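Clearing a meal tray: sorting, scraping and racking

This page covers the return side of a tray meal: what happens between the moment the tray comes back and the moment the dishes stand in the rack, ready for the sink or the machine. It applies to single trays with a plate, one or two bowls, a cup and cutlery. Serving is covered on a separate page.

The procedure was first written down by Ottmar Böttcher for the lunch room at Gundolora and revised in March, after the rice had blocked the sink strainer again. The order of steps is the part that changed most.

What you need

A table with enough free surface for everything to lie side by side. Stacking is the usual cause of spills.

One open container for dry waste: napkins, wrappers, paper. A clear one is preferable, as cutlery thrown away by mistake can be seen through the wall.

One flat, dark surface with a low edge, or a board, for food scraps. A shallow tray or a cutting board will do. Pale food shows up well against black.

A dish rack with pegs.

A rubber spatula or a stiff plastic scraper.

A damp cloth and a dry cloth.

Layout

Put the meal tray in the centre, directly in front of you. The waste container and the scrap surface go on one side, the rack on the other. Waste then travels in one direction and dishes in the other, and the two never cross over the tray. Left-handed users may prefer to mirror the arrangement. It makes no difference to the steps.

Leave a hand's width between the tray and the scrap surface. If the two touch, scraps fall into the joint and have to be picked out. If they are much further apart, rice drops on the table along the way.

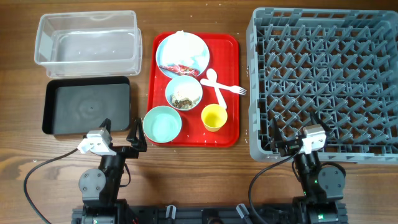 Check the layout before touching the dishes. The rack should be within reach without leaning, and the container should stand open. A lid that has to be lifted each time will double the handling.

Step 1: Remove dry waste

Take napkins first. A napkin that has been lying on a plate may be holding food underneath, so lift it by the highest point and keep it level until it is over the container. Do not squeeze it over the plate to save space.

Wrappers come next. Fold a wrapper inwards once so that crumbs stay inside. Foil-type wrappers spring open again and should be pushed down below the rim of the container.

Do not use the napkin to wipe the plate at this stage. It pushes residue to the rim, where it is harder to scrape, and wet paper tears.

Step 2: Remove cutlery

Lift out spoons and forks before moving any bowl or plate. Cutlery that projects over the edge of the tray is easily caught by a sleeve and should be taken first.

Reusable cutlery goes into the rack or a separate beaker, handles down. Single-use plastic cutlery goes wherever your local collection rules put it. Gundolora washes plastic spoons and forks and uses them again until the surface becomes rough. Ludger Thiele, who wrote the older version of this page, threw them out after one meal. Either is workable, but settle it beforehand, as mixed practice leads to spoons in the paper waste.

Step 3: Empty the bowls and plate

Work from the fullest vessel to the emptiest. A bowl with rice in it is handled as follows.

1. Lift the bowl straight up with one hand and carry it upright to the scrap surface.
2. Lower it until the rim is 2 cm above the surface.
3. Tilt away from yourself, to just past the horizontal.
4. Loosen the contents with the scraper in a single pass from the far side to the near side.
5. Hold the bowl in position and let the last grains fall before turning it upright.

Do not knock the bowl against the surface. Cooked rice that has dried at the edges jumps when the bowl is struck, and grains can land on the far side of the table. Glazed bowls also chip at the foot.

Plates are scraped in parallel strokes towards one point on the rim, and the scraps pushed off at that point. Sauce smears are left for the washing stage. Scraping a thin smear spreads it and soils the tool without removing much.

Keep the scraps in one half of the surface. This leaves a clean half to hold it by when it is carried to the food waste bin.

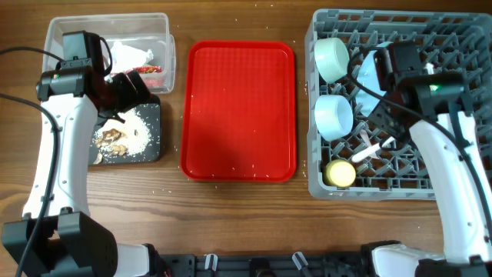
Step 4: Rack the dishes

Cups go in first, on their sides or inverted, depending on the spacing of the pegs. A cup laid on its side takes more room but does not trap air when rinsed with a hand shower. Point all open ends the same way.

Bowls follow, leaning on the pegs, inner face towards the direction of the spray. Small bowls stand in front of large ones. Plates go in last, upright, with one row of pegs free between a plate and the nearest bowl.

If the rack will stand for longer than the meal break, rinse each item before racking. Starch from rice sets hard within a short time and then needs soaking. The soak used at Gundolora is 13 minutes in hand-warm water with no detergent. Hot water makes the starch stickier and is to be avoided in the first rinse.

Step 5: Clear the tray

A tray with a textured inner surface holds grains in the pattern. A wet cloth drags them about. Use this order:

1. Tilt the tray over the scrap surface and tap the underside with the fingertips.
2. Push any remaining grains into a corner with the dry scraper.
3. Tip the corner out.
4. Wipe with the damp cloth, then with the dry one.

Corners are rounded on most trays and empty easily. On the Lullby type, with square corners, a folded piece of card reaches further in than the scraper.

Step 6: Clear the table

Grains on the table collect in two places: between the scrap surface and the tray, and in front of the rack. Sweep both dry, towards the tray, before wiping. On a wooden table, wipe along the grain. Across the grain, the cloth presses starch into the pores and leaves a dull streak when it dries.

Lift the rack and wipe beneath it as well — crumbs under a wet rack swell and stick.

Carry the scrap surface to the bin with both hands, tip it and scrape it once. Close the waste container last.

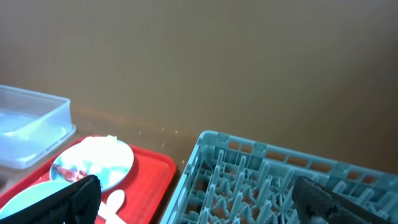

Lutz Kramer: I have used this sequence at Flendora since the spring and would change one thing. We scrape the plate before the bowls. The plate takes up most of the tray, and with it gone there is room to get a hand under the bowls. With fullest first I kept catching the plate rim.

Bernd Baumgart: Depends on the tray. On ours the bowls overhang the edge and have to go early, or they tip when the plate is lifted out. Agree about the hand room, though.

Lutz Kramer: Fair point. Ours all sit inside the rim.

Notes on quantities

For a single tray, one scrap surface is sufficient. Where several trays are cleared in succession, empty it after every 3 trays. Beyond that the pile spreads into the clean half and grains are lost on the way to the bin.

A container of 2000 ml holds the dry waste from the same number of trays if the wrappers are folded as described in Step 1.

Faults and remedies

Grains in the rack: the bowls were racked without being fully emptied. Return to Step 3 and extend the pause in item 5.

Napkin stuck to the plate: moisten the edge with a few drops of water, wait, and lift. Do not scrape paper.

Cutlery missing at the end: check the dry waste first, then underneath the bowls.

Scraps sliding off the board: the board has no raised edge. Lay the damp cloth under the outer side to tilt it slightly inwards, or change to a shallow tray.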